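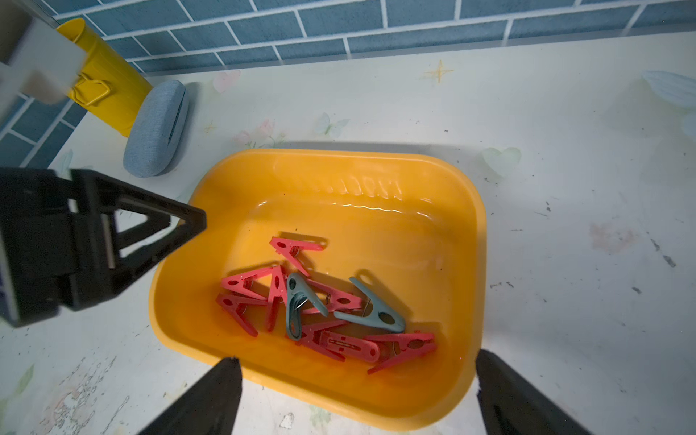 Chinyere Bashir reports that the clothespins she bought in September still close firmly, and that the springs are the part she would check before any purchase. Our assessment of the Plosach plastic clothespin, sold in bags of 60, supports her advice.

Each pin has a metal spring at the pivot and a wide grip end with an oval hole. The hole accepts a cord, a convenience for households that store pins on a hook. The grip is comfortable, and a short rinse in a basin of clear water is sufficient care between uses.

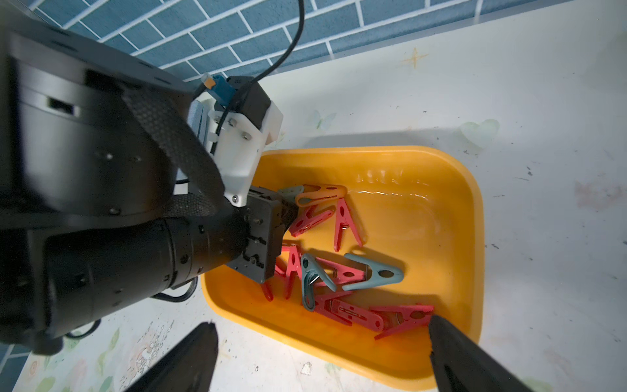 Domingo Paredes disagrees on the matter of storage, writing that pins put away damp will mark light fabric sooner or later. The point is fair – the packaging gives no drying instructions, and it should.

Two of the 60 pins supplied to our Dultedham office arrived with the spring out of place. The remaining 58 were sound. Recommended for general household use.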